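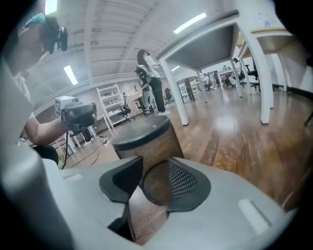
Farzana Jafri

Since we moved to the smaller apartment, I am trying to keep less paper. It is harder than I thought. In my family, paper was always kept. My father had a metal trunk full of electricity bills, school reports and wedding cards from people we no longer knew, and my mother was allowed to dust it but never to open it.

Last weekend I started with one drawer. I found the manual for a heater which we left behind in another city, two copies of the same lease, and a letter from my friend Noreen that I had never answered. The manual and one lease went out. The letter I read three times, and then it was already evening and the drawer was still half full.

My rule now is simple. Every night after dinner I take ten papers and I decide. If I cannot decide, the paper goes back, but only one time. My husband says this is too slow and we will be finished when we are old. He has his own pile, by the way, and he does not like to speak about it.

The bank statements are the most difficult for me. I read different advice about how many years a person should keep them, and each article was very sure of itself. For the moment they stay in a shoe box on top of the closet. I will look at them again in November, when my sister visits, because she is much stricter than me.

Yesterday I also wrote back to Noreen, by hand, on two pages.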